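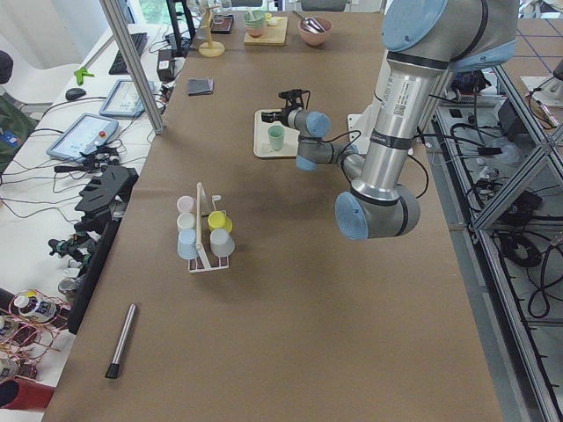
Do the cups come off the rack before people arrive or do you let them help themselves, a reply wants to know. Help themselves!! Pastel cups look better hanging up than they do in a pile anyway, pink and yellow and that pale blue

Right so, drinks table for the Dotholm do, thread as I go. 14 coming, starts at 3, I am behind

Brown paper down the whole length first. Best thing I ever did. Got a roll from Nulter ages ago and it still hasn't run out – lemon juice, syrup, whatever, bin the lot at the end

Chopping board gets a corner to itself. Bowls live on it until the fruit needs the space, then they get shunted. Not a system, just what happens

Spoons in the pink bowl while I'm sorting things out. It'll be wanted for ice later so dont get attached to it

Forgot the limes. No, found the limes. They were in the bag with the kitchen roll

Cordial is Schmieder elderflower, 2 bottles, one already opened by me for testing purposes 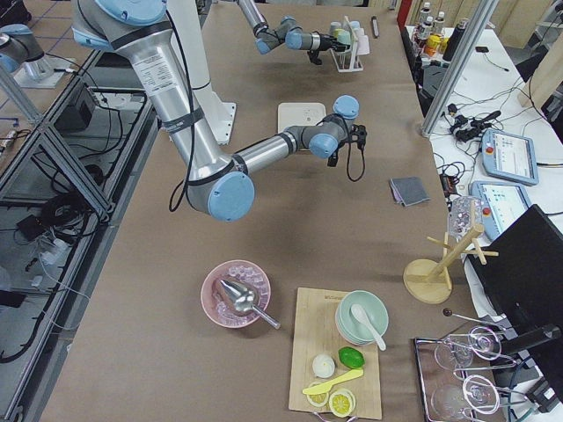
Why put the ice out so early, it'll be soup, comes the first reply. Fair. More in the freezer, and the scoop stays in the bowl so no one goes in with their fingers

Lemon slices cut too thick again. I always do this. Whole lime next to them can wait its turn

Stemmed glasses lying down on the metal tray, where I can't catch one with my sleeve. Long bar spoon by the tray, will be lost within minutes

Someone's asked about the mug tree – yes you can hang a glass on it, upside down over a peg. Wouldn't do it with the good ones from Dutden tho

Grey cloth for spills, needs to be nearer the ice realy. Moving it

Still to do: mint, napkins, change my top. Back later if I remember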